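About Kostel

Kostel teaches suturing. We run short courses on practice skin for people who already close wounds for a living, and for those who soon will. Gervasio Salinas and Dela Ametepe started it after sitting through one weekend workshop too many where everybody got a certificate and very few of the knots would have held.

We are wary of big claims in this line of work, our own included. A neat row on a pad tells you that somebody can tie a neat row on a pad. It says little about bleeding, swelling or a patient who coughs. Pads have their uses all the same, mostly because a bad stitch shows up on one and can't be blamed on anything else.
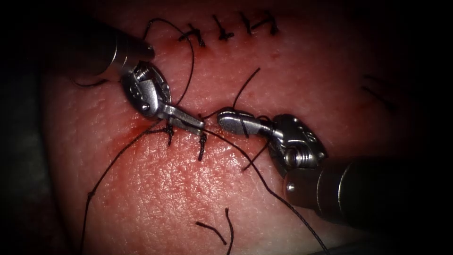
Instrument Tie Group

The group meets on Sunday mornings and does interrupted sutures, over and over. One stitch, one knot, trim the tails, move along. Ravindra Malhotra marks the work and is hard to please. He looks at the spacing first, then at whether the edges of the cut meet without puckering, and only after that at the knots. Loops of thread round a jaw look clever, and he isn't interested until they have been laid down flat.

Each learner puts in 60 stitches before we talk about speed. We used to time people from the first session and we stopped, as all it gave us was quick, loose knots. There are plenty of products that promise to shorten this stage. We have tried 2 of them and gone back to thread and pads.

Black thread is what we use for teaching. It shows up well on a pale surface, and so do the mistakes.
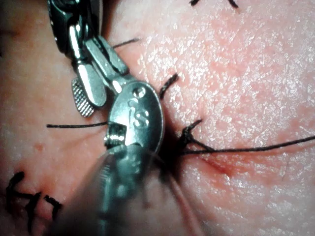

Black suture on practice skin, with a tied knot to the right of the jaw.

Tension is where most people come unstuck. Manouchehr Kazemi teaches that part and has little patience for the advice to "just feel it", which has never helped a beginner. He has people tie the same knot too tight, then too slack, and look at what each does to the skin.

Groups are kept to three learners. The course costs 300 a head, pads and thread included, and we don't run in July. We issue no certificate. If you want your stitches looked at, bring them in and Ravindra will tell you what he thinks.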